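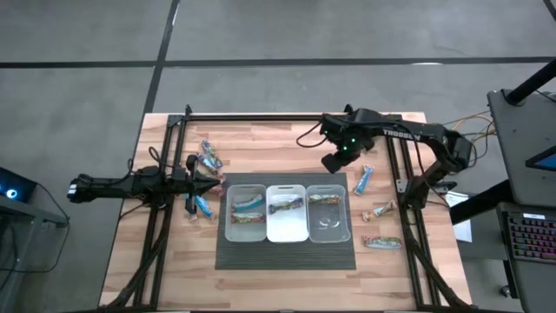
Sorting the snack bars into tubs: one kind per tub, or give up?
Piltholm Household Forum > Kitchens and Cupboards > Small Storage
Thread started 2020-05-15 | 178 views

branness_biscuit
Three little bins in a row on the dark mat, and bars still lying in a heap to the left of them. My idea was that each bin would get its own sort. So far the left one has two bars that don't match and the white one has a single bar lying diagonally, like a guest who has taken the whole sofa. Do people really keep to one kind per bin, or is that only in magazines?

crumbledown
Only in magazines. I kept it up for most of February with labels and everything. Then a multipack came in with four flavours and I had three tubs, and that was the end of my system.

oddlidsandends
Disagree. One kind per tub works perfectly well if you buy fewer kinds. I realise this is not what anyone comes to a snack thread to hear.

Enriquez_Pantry
My objection is to the white one. You can't see into it from the front, so whatever goes in there is forgotten until it's a fossil. Clear for food, solid for batteries and string.

branness_biscuit
The white one matches the grey one. They're nearly the same shape. I'm not breaking up a pair.

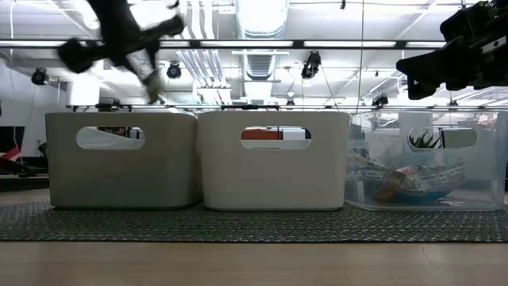
Grey, white and clear from the front, handle holes facing out.

crumbledown
Right, so from there the clear one is the only one telling the truth. Blue, white, green, a tan-brown bag, all in a layer along the bottom. I'd know what I was getting before I'd crossed the kitchen.

oddlidsandends
You'd also know how untidy it was. A solid bin keeps your secrets. I have two in the hall cupboard and I couldn't tell you what's in either - bliss.

Enriquez_Pantry
That is exactly the fossil problem.

clestovell_kettle
Can I ask about the handle holes? Mine have the same sort of oval and small things escape through it if you fill past halfway. Bars are fine, loose sweets are not. I turned mine to face the back wall and then couldn't pull them out, so they're facing front again.

branness_biscuit
I'm keeping it low, so no escapes yet. I do like that grey and white are pushed right up together. The clear one sits just to the right of them, as if it wasn't asked.

crumbledown
Swap it into the middle and see if you feel better. I would.

oddlidsandends
Leave it at the end. Clear in the middle looks like a missing tooth.

Enriquez_Pantry
2,724 posts on this forum and I've never agreed with oddlidsandends until now. Leave it at the end. Still replace the white one though.

branness_biscuit
Not replacing the white one. I'll put the boring bars in it.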